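Notebook 2, gripper unit Manby
Entry for May, maintenance and refit
Last updated: May, 16:40

Purpose of the entry. The Manby unit was withdrawn from use after the morning session on account of uneven closing. The fingers met, but the right side arrived late and the grip on thin cloth was poor. The work below covers inspection, cleaning, the replacement of two pins and the resetting of the closing position. The Rakamden unit was kept on the bench alongside for comparison and was not altered.

State on arrival. Outer arms sound, no cracks at the triangular cutouts. Left arm dusty and lightly scuffed, as it has been for some time. Right arm cleaner. The scuffs do not catch a fingernail and have been left alone. Lint was found wound about the base pin of the right inner link, packed hard enough that it had to be drawn out with tweezers. The lint was of several colours and had evidently built up over a good many sessions. A smaller amount was removed from the left.

Session count. The log gives 169 sessions since the last full strip-down. The Khosravi maintenance sheet asks for a strip-down well before that figure. The sheet was last consulted when the unit was new to the workshop, and the interval had not been copied into the log. It has now been written inside the front cover.

Strip-down. Central plate removed first, then the small tip pins, then the links. The order matters on this unit: if the links are freed while the plate is still on, the return spring drops into the housing and the whole of the lower half must come apart to recover it. This happened on the previous occasion and cost the better part of an afternoon.

The two base pins were measured against new stock. The left was within limits. The right was worn on one face, the wear being visible when the pin was rolled on the flat plate. Both were replaced, so that the sides would begin again from the same condition. The old left pin has been kept in the spares tin, marked as used. The old right pin has been discarded.

Cleaning. Dry brush, then a cloth with a small quantity of alcohol. No oil was applied to the link pins. Oil was tried on the Rakamden unit last year and left marks on pale cloth — the marks did not wash out, and the cloth had to be bought again. A very little dry lubricant was worked into the base pins and the surplus wiped off.

The grooves of the central plate had collected dust along their full length. A toothbrush served better than the brush supplied. The crosshair emblem on the plate should not be scrubbed; it is used for lining up by eye when the camera is remounted, and it has already faded on the Rakamden unit to the point of being difficult to find.

Reassembly and setting. Torque to the Khosravi sheet throughout. On first closing, the right finger still lagged by a small but visible amount. The cause was a washer seated on its edge beneath the right link. It was taken out, found to be bent, and replaced from the Retenari kit, whose washers are slightly thicker. To keep the sides alike, the left washer was changed as well. On second closing the tips met evenly.

The closing stop was then reset. The former setting was 13 on the dial. With the thicker washers the same grip is reached at a lower number, but the dial has been turned on its shaft so that 13 remains the working figure and the written procedures need not be changed. Colleagues comparing old notes with new should bear this in mind.

Trials. Bench trials were made on paper, card and single-thickness cotton. Paper was held without creasing beyond the tips. Cotton slipped once, at the first attempt, and not thereafter. The unit was then taken to the bedroom set for padded cloth, the red quilted piece on the floral sheet being the usual test for this.
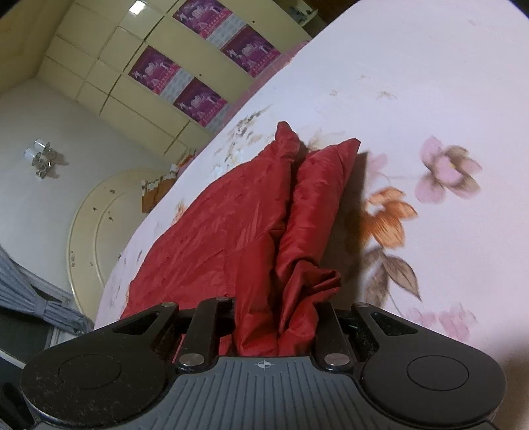

Quilted cloth remains the hardest of the regular materials, as it bunches on its way into the opening and the padding hides how much has been taken up. The approach recommended is to come in low, close slowly, and pause before lifting. A fast closure takes up the outer layer only. These remarks apply equally to the Rakamden unit.

Camera. The mount was checked for play and none was found. The view was lined up on the crosshair and the mount screws marked with a paint line across head and body, so that any later movement will show.

Outstanding.
Order base pins; more than one pair should be held.
Order washers of the original thickness, or decide formally to remain with the Retenari ones.
Strip and inspect the Rakamden right base pin, which has not been looked at since the oil was removed.
Copy the spring warning on to the card in the lid of the case.

The Manby unit is returned to use from this afternoon. Any recurrence of the late closing on the right side is to be entered here, with the material in hand at the time and the dial reading.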